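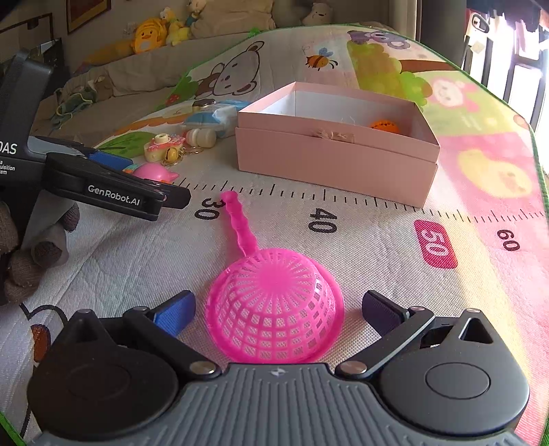 Hand-Held Grippers at Home: Your Questions, My Answers

I've been getting the same emails since I started posting my gripper tests, so I finally sat down with a coffee and put the answers in one place. I test hand-held grippers (the kind you squeeze yourself, with a camera looking down at the fingers) and the little desktop arms that are supposed to learn from them. I do this in living rooms and kitchens, mostly mine. If your question isn't on this page, write to me and it'll probably end up here sooner or later.

Which grippers are you comparing right now?

Three kinds. The GenRobot.AI ones, which I use as a pair, one per hand. Then the Skikbridge trigger gripper, which I've had the longest and know best. And a Flaso, which is really meant to bolt onto an arm, but Helmut Eichhorn made me a pistol grip for it so I can carry it around like the rest. Helmut does most of the machining on these projects and he's very patient with my sketches, which I draw on the backs of envelopes.

Why do you test with toys?

They're awkward in so many different ways! A plastic sand sieve has a round grid basket at one end and a long ridged handle at the other, so you have to decide which end to go for, and each end needs a totally different hand angle. A small ball wants to roll. Plush squashes until you have no idea how hard you're squeezing. I started out with machined blocks and cylinders, and every gripper I owned passed, and I learned next to nothing from it.

Toys are also cheap, and I can leave them all over the place without anybody getting upset.

What's with the ruler mat?

It's a foam play mat with a measuring scale printed on it, and I love it. The numbers give me start positions I can go back to. My notes say things like "sieve between 40 and 50, dome up, handle away from me" and I can set that up again a week later without getting out a tape measure. It has a bear and a koala on it too. The cartoons have been good for the camera side of things, because a busy background shows up weak tracking a lot faster than a plain gray table does.

If you're buying one, go for a matte surface. My first mat was shiny and the light from the window bounced straight into the wrist camera. I lost a whole afternoon to that before I pulled the curtain.

What is the sieve test, exactly?

Sieve upside down on the mat, open box behind it. You approach with the fingers spread wide on both sides of the basket, close, lift, carry it over the edge of the box and let go. That's one run. I do it again gripping the handle, and then a third way where one gripper holds the box still and the other one does the placing.

I've logged 241 runs of it across the three grippers. I score each one as clean, messy or dropped. "Messy" means it got there but I had to regrip, or the thing spun in the fingers, or I bumped the box. I know that's a fuzzy category. I've tried more precise ones and I just ended up arguing with myself.

And how did they do?

Short version, going by my own notes:

Skikbridge: the nicest trigger by a mile. Light, smooth, you can feel the moment the fingers touch. The pads are narrow, though, and on the sieve's dome they like to ride up the curve. Great on the handle, so-so on the basket.

Flaso: super strong, and I had to be careful with anything thin. It closes evenly and holds on to whatever you give it. It's also the heaviest of the bunch and after half an hour my wrist was complaining. To be fair to it, nobody designed it to be waved around by hand.

GenRobot.AI pair: the one I reach for when a task needs two hands. The flat pads gave me a good bite on the basket, and I got comfortable with the opening pretty quickly. My main gripe is elbow room. With two of them working over one small box it's easy to knock one against the other, and I did, plenty.

So which one should I buy?

Depends on your tasks, sorry! If you're picking up small stuff with one hand, I'd start with the Skikbridge. If you want to record two-handed things like holding a box while filling it, I'd go for a matched pair of anything before a fancy single. Mixing two brands sounds like a clever way to save money, and I tried it for all of July, and my hands never got used to the different trigger travel.

Do pad materials matter that much?

More than the gripper, some days. I've swapped pads on the Skikbridge 7 times now. Hard rubber slid on smooth plastic. Soft silicone grabbed beautifully and then picked up every bit of lint off the sofa and the carpet, so by the end of a session it was basically felt. What I've landed on is a medium silicone, wiped down with a damp cloth between sets. Let it dry before you start again or your first few runs will be junk.

One thing I'd do differently is keep old pads in labeled bags. I've got a drawer of mystery rubber in there.

Which camera do you use?

I've gone back and forth between two add-on cameras, the Brondard wide one and an older webcam module. The Brondard sees so much more. With the fingers open I get both fingertips and the object and a good part of the room behind, and the extra room really helps the tracking. The price you pay is stretchy edges, so you need to calibrate it carefully and then not touch the lens. (I touch the lens.)

With the narrow one I was always losing the object just as I got close to it, right when I needed it most. I wouldn't go back.

Should I tidy the room first?

I don't, or not much. I leave the plush on the sofa and the little toys sitting next to the box. If an arm is going to learn from these recordings it's going to meet clutter eventually, and the runs I collected on a bare table turned out pretty useless as soon as I moved anything.

What I do keep fixed within a set is the lighting, the box position and the start position of the object. Then between sets I move everything.

What are you running the arm on?

The arm is a small six-joint desktop model and the controller is an Ezzat board. I paid $650 for the board, which made me wince, and I had it talking to the arm the same evening, which made me feel better. Before that I used a cheaper controller that dropped its connection whenever the laptop went to sleep. If you go the cheap route, turn off sleep mode and use a short cable. That fixed most of it for me.

The Ezzat's manual is hard going, by the way. Skip to the wiring chapter, get one joint moving, and go back and read the rest once you know what the words mean.

Does the arm do the sieve test as well as you do?

Oh no. It's decent on the handle when the sieve starts close to where I recorded it. On the basket it tends to come in too low and nudge the whole thing forward. I think my own approach is sloppy there – I come in from a different height every time – so I'm re-recording the basket runs with a slower, more boring motion. I'll post those results on the main page when I've got enough of them to be fair about it.

How long is a recording session?

I stop after 2 sets. I used to push on for a third, and when I looked back at the scores, that's where nearly all my drops were. Your hand gets tired before you notice it. I also start getting impatient and snapping the trigger shut, and then the arm learns to snap too, which isn't what you want near anything fragile.

Can my kid help?

Mine are other people's kids, on loan, and they're terrific at it. They come up with ways of grabbing things that I'd never think of. Stay right next to them, keep small fingers away from the hinges, and only let them use a hand-squeezed gripper. The powered arm stays unplugged when kids are in the room, no exceptions at my place.

My gripper fingers don't meet in the middle. Is it broken?

Probably just out of line. Open it all the way, check that nothing is jammed in the hinge, then close it slowly on a strip of paper. If the paper pulls out easily on one side, that pad isn't sitting flat. Reseat the pad first. If it's still off, loosen the linkage a tiny bit, squeeze it shut, and tighten it while it's closed. On a gripper with riveted fingers I'd leave the finger itself alone and write to the maker.

Can I get your score sheet?

Sure, email me and I'll send it over. It's a plain spreadsheet with columns for gripper, pads, object, start position, grip point, score and a notes field that's mostly me grumbling. Change whatever you want. If you add a test of your own, please send it back so I can try it with the Flaso, once my wrist has had a rest.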